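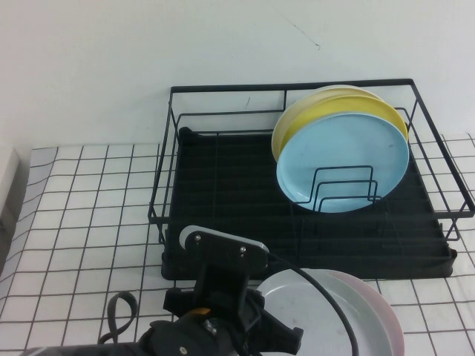

HOSPITALITY BASICS, UNIT 2
Handwashing and Racking Dishes
Handout prepared by Mohit Saxena

Read this before the practical session on 22nd June. Bring an apron.

1. Order of washing
Glasses go first, then cutlery, plates and bowls, and finally pots. Scrape every plate into the bin before it goes near the sink. Change the water when it turns greasy or the suds are gone.

2. Rinsing
Rinse under clean running water, front and back. Detergent tends to stay under the rim, so run a thumb along it.

3. Racking plates
Plates stand on edge in the divider, one to a slot, leaning the same way. Load from the back. Three plates in the right half of a rack leave the left side free for bowls and cups, which go in upside down. In a wire rack with a ridged tray, the plates should rest in the wire loops — the tray is only there to catch water.

Mixed colors are fine. Blue and yellow plates can share a rack. Sort by size if the plates differ, with the smaller ones where you can still reach them.

4. Drying
Air drying is preferred. If the rack is needed again, use a clean, dry towel and change it once it is damp. Do not stack plates that still have water on them.

5. The tray
Lift the rack off, empty the tray into the sink and wash it with hot water and detergent. Scrub along the ridges with a brush. Wipe the tabletop under the rack before putting everything back.

For the practical
Work in pairs. One person washes and rinses, the other racks, then change places. Write down your drying time in minutes and hand it in with the Unit 2 worksheet.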